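Robot balayeur pour cour pavée, budget 3851 €

j.ehlers
Devis Durker reçu : 3 851 € la machine, 679 € par an d'entretien. La copro vote en octobre. Quelqu'un a déja le modèle ?
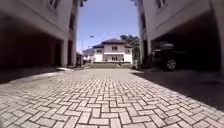
La cour, pavés en chevrons, parkings couverts des deux côtés

kauko_l
Trop cher. Prends un Sular en location, 110 € par mois.

etenesh.b
Pas d'accord, sur 12 mois t'es à 1 320 et rien à toi. Demande plutôt un essai à l'ombre, sous les parkings, avant de signé.

j.ehlers
ok, je les rappelle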